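Episode 45
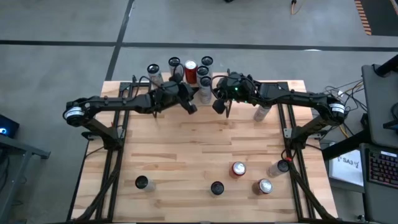
Chaimae Tazi had been waiting since June to get her hands on the leader arms, and now they were hers until two. She squeezed the left handle and across the bench the left gripper squeezed too - oh, that was good! "Don't play," said Sanaa Mansour from the keyboard, but she was grinning. The job was to herd every can into one bunch at the far side of the table, and the bunch was coming along nicely, with the bright red one in the middle of it like a guest of honor. The stragglers were the fun part. One lay tipped over by the right-hand rail, and Chaimae had been saving it.

"Go slow," Sanaa said. "It learns your hurry along with everything else."

So she went slow. She lowered the right wrist, felt for the angle, missed, backed off and came in again from the side.

"Should I scrap that one?"

"Are you kidding? Keep it! Dunden wants 300 of these and I want half of them to have a miss and a fix."

Chaimae thought about some arm in Primside, a year from now, backing off a can and trying again exactly the way she did, elbow a little high. She laughed out loud.

"Ready for 46?" said Sanaa.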